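The Great Sock Sort

I've been putting off the socks since January. There were 78 of them in the bag when I tipped it out (yes, I counted, and yes, that's an even number, and no, they didn't all have a partner). Anjana Mridha lent me her sorting system, which is two baskets and a lot of patience, and I'm a bit of a convert!

The rules are simple enough. Reds go in the pink basket, whites go in the white one, and anything with a face on it gets laid out flat so I can admire it before it's put away. Sumaiya thinks the last rule is silly. Sumaiya owns 15 pairs of plain navy socks, so I don't take her advice on this — sorry, Sumaiya.

My favourites, spread out

Santa on both feet, snowflakes and stripy red-and-white cuffs. I know they're only meant for December but I wear mine well into spring. One lonely red sock is in the pink basket behind them, and the white pile next door is all black patterns and lettering, so matching those up means reading your own feet. The teal-palmed gardening-type gloves on the left still need a home, and the tulip in its little mesh basket is fake, so even I can keep it looking cheerful.

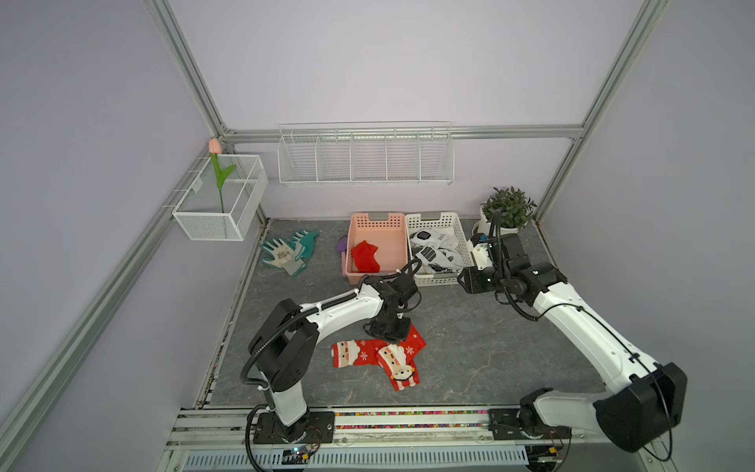

Still to come

Scarves and hats next, once I've borrowed a third basket from Socorro. If you've got a good way of storing bobble hats without squashing the bobbles, do leave me a comment below!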